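Home | Products | Teaching Kits | Simulation | Support | Contact

Cestura Teach Station

The Cestura Teach Station lets an operator show a robot arm a task instead of programming it. You can move the arm by hand in free-drive mode, or sit at the desk and steer it with the Cestura hand controller. Both methods save to the same file type, and you can switch between them in the middle of a session.

Each recording stores joint positions, gripper opening and the view from every camera you have set up. Press the left pedal to start a take and the right pedal to end it. A bad take can be dropped from the desk before it is saved.
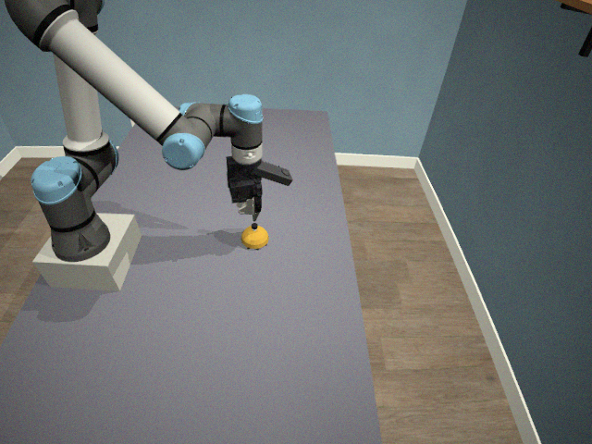

Practice scenes are included with every license. The controller drives the simulated arm with the same buttons and the same speed limits as the real one, so new operators usually begin there. Most of the scenes are short pick-up tasks with one object on a table. Approach speed near the object is set under Motion — Fine, and the default is slow.

What you get

Hand controller with 6 axes and a gripper trigger
Double foot pedal
Desk software, 3 seats
Library of 212 practice scenes
Wrist bracket for one camera (camera sold separately)

Hand guiding needs an arm with torque sensing in the joints. If yours has none, remote control still works. Check the arm list before ordering, or write to Hala Kassab in our Storkau office with the model number.

Part number 543. Replacement pedals and trigger springs are stocked at Storkau. Orders placed in May ship with the new, longer controller cable — older units can be refitted.

Contact: Cestura, Storkau | © Cestura | Back to top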